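About Lundance

We test packaging claims. When a tub says "compostable" or a pouch says "plastic-free," somebody has to ask who checked, and too often the answer is the company selling it. Amado Enriquez and Idrisa Obura opened Lundance in Dedberg after reading one green label too many. There are eight of us now.

Paper buckets are a regular job. A brown, unprinted side looks natural, and buyers trust it. We don't. Looks say very little about coatings or glue.

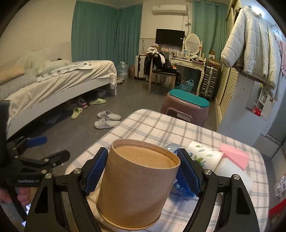

Idrisa would add that a coating isn't a crime, and that she has passed plenty of coated tubs whose makers said plainly what was in them. Fair enough. Our quarrel is with the ones that stay vague.

Last November we read 200 labels for the food importer Arumugam. Almost 100 made a claim with no test behind it. We don't give out badges, and we doubt most of the ones we see. Reports take two weeks, and clients can't edit them.
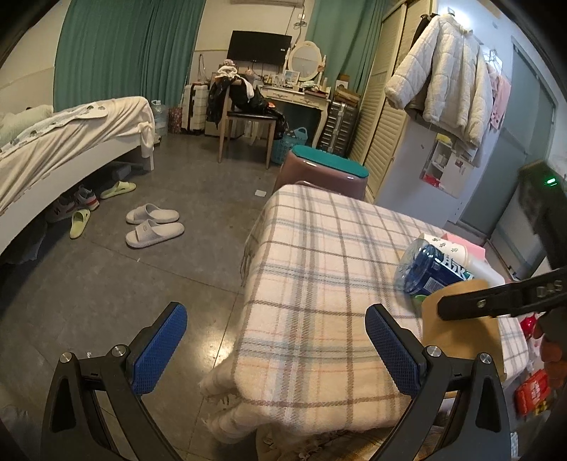

Plaid cloth on the table, bottle at the right.

Send samples to the Dedberg office. Please leave the brochure out.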